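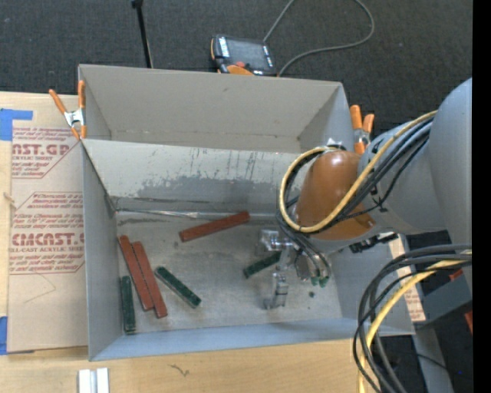 Minutes, bin picking review, Prornville lab, April

1. Last minutes
Accepted, with one fix: the Clovberg run was never repeated.

2. Self-supervised grasping result
Westerberg reported 93 percent success with the learned policy, against 82 for the hand-tuned baseline. Tevberg asked how many picks that was. Answer: 40 per method, blocks only, one bin. Several present felt this was thin. It was also asked who decided what counted as a success - the gripper's own closing signal, as it came out. The meeting did not accept that as a label.

3. Blocks near the wall
Claimed as solved. No breakdown by position was shown, so left open.

4. Actions
Westerberg to rerun both methods with hand-checked labels, 2 operators scoring separately. Tevberg to send the raw logs. No draft goes out before then.

Closed 4:40 pm.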